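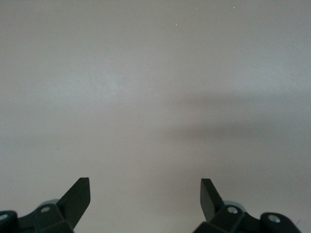 Pale gray, with shadow.

Plerari Tenants' Repair Fund: second progress report to the Grestska Trust

Share 13 | Comments 0

When we last wrote, we had a grant of $4,000, a rented storage unit and a great deal of confidence. We still have the storage unit.

The fund lends small sums to renters whose landlords have gone quiet on the subject of mold, locks or hot water. The plan was to make 13 loans by June. We have made nine, and the other four are held up by paperwork that we wrote ourselves. The application form ran to six pages and asked for the applicant's mailing address three times. We have cut it to two pages and one address. 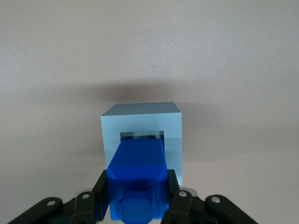

Repayments are better than we had any right to expect. Borrowers have paid back $1,232, and only one is behind. She has written twice to apologize, which puts her well ahead of the landlord. The average repair is still cheaper than the locksmith who quoted for it, so we have moved our lock work to Maruyama Hardware. They charge $219 for a front door, fitted, and they come when they say they will.

The advice line has been less of a success. It opened on Wednesday evenings at 6, the same hour as the free supper at the Rulis Street church, and we lost to lasagna four weeks running. It now opens at 7:30 and we get calls. Most of them are about parking, and we have no view on parking.

Our leaflet went out with last year's phone number on it. The person who has that number now has been very decent about it and passes messages along. Corrected leaflets are at the printer.
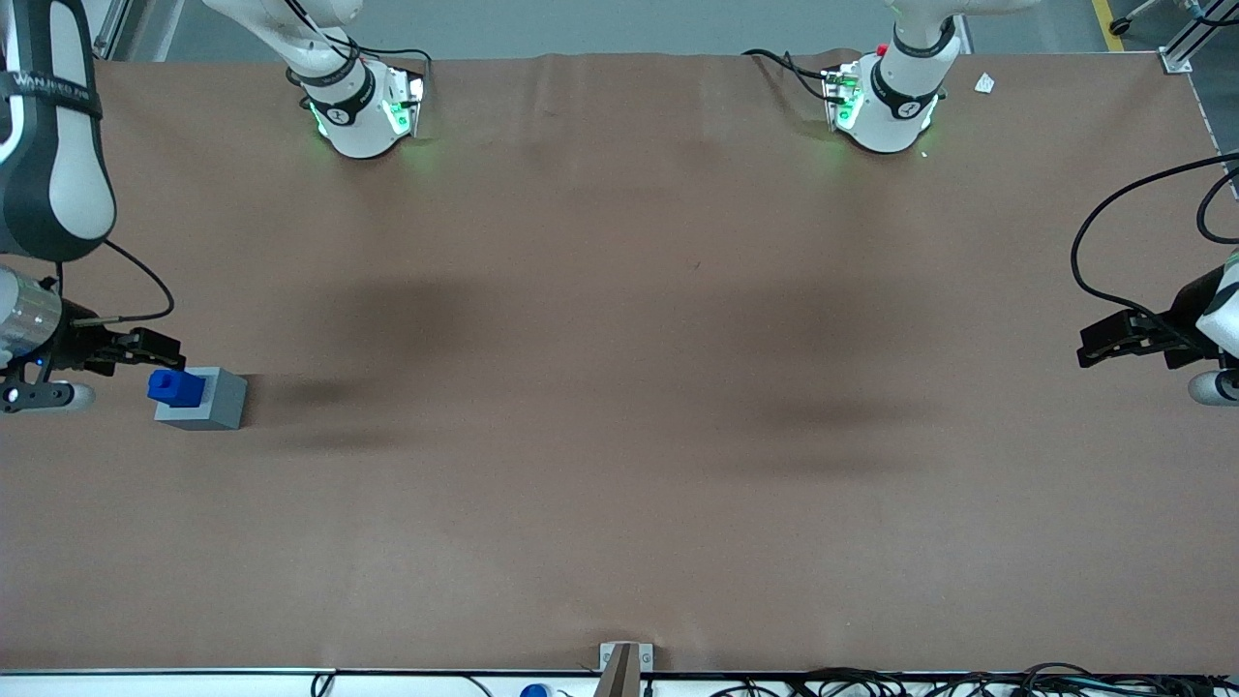 Will the fund need more money before the end of the grant period?
Only if all four waiting loans are approved in the same month. Given our record with paperwork, we consider that unlikely, but we would let you know first.

Receipts for the lock work will follow under separate cover, once we find the box.

Share 13 | Comments 0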